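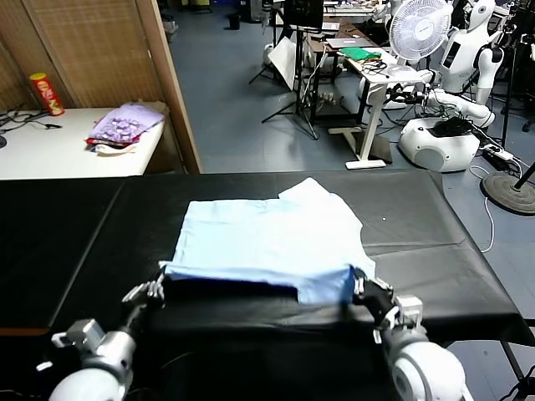

Skelurmont – Slow Weather (LP, CD, download)

Released on Sestex
Format: 12-inch vinyl, black, single sleeve
Also on: CD in card wallet, download
Tracks: 6
Running time: 57 minutes
Pressing: 345 copies, hand-numbered
Condition: new

Fourth album from Skelurmont, and the first on Sestex. The press sheet calls it "a bold step into the unknown." We have played it a lot in the shop and would call it a step into the next room. Same organ, same tape hiss, same habit of letting a chord hang until you wonder if the needle is stuck. If you liked the last three you will like most of this one. If you found them dull, save your money.

The sheet also says the record was made "without computers." Maybe so. The drum part on side B repeats for nine minutes without a single wobble, and we have met drummers. It's a good drum part either way.

Track list

A1 Lower Field
A2 Bhardwaj
A3 Salt for the Road
B1 Nine Quiet Engines
B2 Zirnimley (Return)
B3 Put the Lamp Out

Best thing here is A2, a slow piano tune that gets in, does its job and leaves inside five minutes. Nearly everyone who has asked us what was playing has asked during that one. B1 is the long one and the one reviewers will write about. It has a fine opening and a fine ending with a lot of hallway in between. B2 goes back to the tune from the Zirnimley single, slower and with the voice taken off. We miss the voice.

A word on the sound. There's a sticker on the shrink wrap that says "audiophile cut." We don't know what that means and the label hasn't told us. Fifty-seven minutes is long for one LP, and you can hear it: the level is low, so you will be turning it up, and the last few minutes of side B get a bit cloudy. Our copy had light crackle at the start of A1 and was clean after that. The CD is louder and costs less. We know this is a strange thing for a record shop to point out.

About the numbering. All 345 are numbered by hand on the back, and the label says there won't be a repress. They said that about the single too, and it came back in January with a different colored label. Buy it to play it. We would not count on it paying for anything later.

We can't take requests for certain numbers. Please stop asking for number 1, we never had it.

What you get

The LP comes in a plain inner sleeve with a printed insert, lyrics on one side (there are not many) and a drawing on the other. A download code is in with the vinyl but not with the CD. The code works once. Write to us if it fails and we will pass it on to the label, who are slow but do answer.

Limit 4 per customer. LPs are mailed outside the shrink wrap only if you ask for it in the order notes.

Returns: unplayed copies only, unless there's a fault. Surface noise in the quiet parts is not a fault – a skip is.

Also by Skelurmont: Zirnimley (7-inch, second pressing, in stock)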